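Chapter 7
Recording Demonstrations by Hand

Objectives

After completing this chapter, you should be able to
- mount and check a pair of hand-held grippers
- plan a tabletop task as a sequence of contacts
- record a demonstration that can be replayed and graded
- write a rejection note for a recording that fails inspection

Key terms: demonstration, episode, fiducial marker, grasp, occlusion, pose

7.1 The Stokley Project

Chapters 4 through 6 treated the arm as something to be programmed. Joint angles were computed, written to a table, and sent to the controller. The method works well when every part arrives in the same place. It works poorly on a desk, where objects are shifted a little each time the task is run.

The remaining chapters follow a student project built for the Stokley course sequence. Each team works in pairs and collects 625 episodes of everyday desk tasks. One student performs the task with a gripper in each hand. The other starts and stops the recording, resets the objects, and keeps the log. Partners trade places at the end of every block.

An episode begins with both grippers open and clear of the objects. It ends when the grippers are open and clear again. Anything recorded outside those two points is trimmed before the file is submitted.

7.2 Pose from Markers

The position and orientation of a gripper, taken together, are its pose. In this project the pose is recovered from printed square patterns called fiducial markers. The size of each square is known in advance, so one clear view of it is enough to solve for distance and angle. A flat marker is lost as soon as the wrist turns away from the camera. A cube carries a pattern on several faces, and as one face turns out of view another usually turns in.

Occlusion remains the most common fault. A forearm, a sleeve, or the other gripper may pass in front of a cube for part of a motion. Short gaps can be filled by interpolation. A gap during contact cannot, and the episode is rejected.

7.3 Contact Before Grasp

Beginners tend to close the fingers too early. With a flat object on a table, the first useful contact is often a push or a press at one corner, made with a single fingertip. The second gripper is brought near the opposite corner and held there until the object is steady. The calculator task in Lab 7A is practiced in this manner, one side at a time. 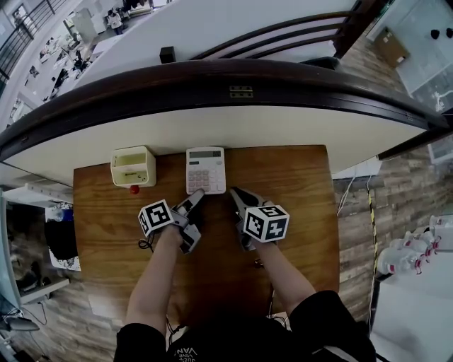
In the Altıntaş section's log, one entry argues that the waiting gripper should stay well back from the object until it is needed, on the grounds that a near miss is hard to tell from a light touch when the episode is labeled. Skivus replied in the same log that a long approach adds travel and gives the cubes more chances to cross. Both practices are accepted in Lab 7A, provided that a team uses one of them throughout a block.

7.4 Before You Begin

Read the Sinik file format in Appendix C. Set the log sheet to 3 columns: episode number, result, and reason for rejection. Check that each marker cube is tight on its mount and that no cable pulls on the gripper when the arm is extended. Then complete 2 practice episodes, which are not submitted, and inspect them with your partner for gaps in the pose track.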